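Well, I did it. I finally tackled the big table, the one I've been grumbling about in this newsletter since before Christmas, and I've got the sore shoulders to show for it. A few of you asked me to write up what I used and what I'd do differently, so grab a cuppa and I'll try to keep it in some sort of order (no promises).

Quick background for the newer members. I picked the table up from a deceased estate out past Hadow, and it had been living on a verandah under a tarp for who knows how long. The top was grey in some places, orange in others, and had at least one ring from every pot plant in the district. I very nearly painted it. My sister still thinks I should have!

I'm so glad I held off, though, because once you get the old muck off you remember why you bother with this hobby. There's nothing like a bit of warm, reddish-brown grain when the light comes across it sideways.
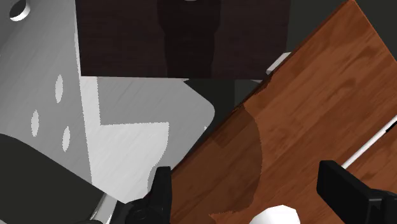
Stillstead Furniture Restorers, Finishing Group

Right, the stripping. I started with a card scraper, mostly out of stubbornness, and got about a dinner plate's worth done before my thumbs gave up. After that I switched to the gel stripper from the club cupboard. Put it on thicker than you think you need, cover it with cling wrap and go and do something else. I mowed the lawn. When I came back the varnish was lifting in big soft wrinkles and I had it off with a plastic scraper before tea. Please, please wear the long gloves and not the short ones, I have a very silly pink stripe around one wrist.

Then sanding. I know some of our members go straight to the random orbital and I'm not going to start that argument again (we all remember the May meeting). I used 100 grit on the machine for the worst patches and did everything after that by hand with a cork block, always with the grain. It took me 2 weekends and most of an audiobook. Vacuum between grits, then wipe down with a rag and a bit of metho, and have a good squint at it from low down with a lamp on the far side. Scratches you'd swear weren't there will jump out at you. I found a whole family of them near one corner and had to go back, with some language.

Now, the finish. I'd been tossing up between a wipe-on poly and an oil, and in the end I went with the Zikoletti hardwax oil that a few of you were raving about. The tin isn't cheap, but a little goes a very long way. I had my test patches on the underside for ages and kept crawling under there with a torch like a mechanic. One coat looked lovely but a bit thirsty, and two coats was the winner. I tried a third just to see, and it went tacky on me and stayed that way until I rubbed it back, so learn from my greed.

The trick is in the wiping off. Leave it sitting for up to 30 minutes, depending on how warm your shed is, and then buff until your cloth comes away nearly dry. Then get a fresh cloth and do it again. And lay those cloths out flat on the concrete to dry, don't scrunch them up and chuck them in the bin! Oily rags can heat up and catch fire all on their own, and I'd like us all to still have sheds by winter.

Colour is the thing people get most worked up about and I think we stare at our timber far too closely. Stand back from it. Put something bright on it, a green pot or a blue tray, and the reds in the wood come up a treat. Look at it in the morning and then again when the sun's gone round, because a top that looks a bit gingery at breakfast can be chestnut by late arvo.

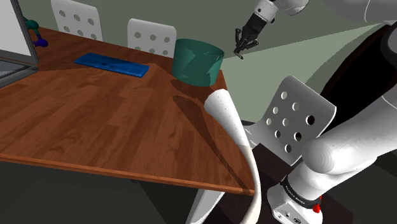
Red-brown timber with green and blue for company.

A couple of questions I've had since. Yes, you can use the same oil on chairs, but it's fiddly around the spindles and an old toothbrush helps. No, I didn't fill the crack at the end. It's been there longer than I have and it isn't going anywhere. And yes, it's fine for hot mugs within reason, though mine are getting coasters whether they like it or not.

If you want to have a go yourself, we've booked the back bay at the Taşdemir timber yard again for our next hands-on morning. It starts at 9 and they've asked us to park along the fence this time so the trucks can get through. Bring a small piece you don't mind experimenting on, a dust mask that fits, and your own lint-free cloths, as we went through the whole club bag last time. I'll bring what's left of my tin and a slab of date loaf.

Next project is a blanket box with no lid. If anybody has a spare pair of brass hinges in their stash, I'm all ears.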